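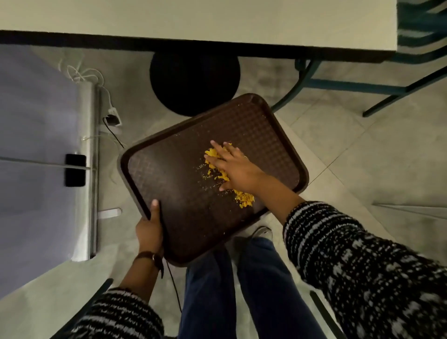

The case for clearing your own tray

10/21/19

I worked the counter and the floor at a cafeteria called Cladach for long enough to form an opinion about trays, and the opinion is that people should clear their own. I know there are good arguments on the other side. I have heard most of them from customers and a few from my own family.

The first argument is that you paid for the meal and clearing up is part of what you paid for. In a restaurant with table service I agree. Somebody takes your order, brings the plates and takes them away, and you tip for it. A cafeteria works differently. You carry the tray to the table yourself, and the price is lower on account of that. Carrying it back takes the same walk in the other direction. At Cladach the rack was 30 steps from the farthest table, and we served 700 lunches on a busy day in August. If every one of those trays is left behind, that is a second full job for a crew that was hired to do one.

The second argument is that it takes work away from the staff. I never met a coworker who believed this. There was always something else to do. The salad bar ran low, the floor needed a mop, the line backed up at the register. An hour spent picking up trays was an hour when the coffee station looked terrible.

The third argument is the one I take seriously. People say they will only make it worse. They tip the tray, the crumbs go on the floor, and now there is a bigger mess than before. This does happen. Dry food is the worst for it. Soup stays in the bowl, and a puddle of sauce can be wiped, but anything crumbly spreads as soon as it is touched. Chips, cornbread, the outside of a fish fillet, scrambled egg that has sat too long. Once it is off the plate and on the tray it gets into the texture, and most trays have some texture so the dishes don't slide.

The answer is to slow down a little. Hold the tray close to level until you are over the bin. Push the big pieces together with a napkin or the side of your hand, then tip one corner and let the pile go. Don't bang the tray on the rim. Banging knocks the fine stuff loose and sends it over the edge. A few crumbs will stay on, and that is fine. The tray is going to be washed.

I would also ask something of the places that serve the food. The Trasel, a lunch place I go to now, has a bin opening so small that you can't get a tray corner into it. You have to scrape across your body with one hand, and half of it lands on your shoes. Skustero, two blocks over, has a wide slot at waist height with a shelf next to it for cups, and the floor there is clean all through lunch. Customers at both places are the same office crowd. If a manager wants people to clear up, the bin should be wide, easy to find and emptied before it is full.

I don't think there should be signs scolding anybody, and I don't think parents with two small kids or a person on crutches owe anyone a cleared table. Staff can get those. Everyone else can manage it in less than a minute, and the next person looking for a seat gets a table they can use.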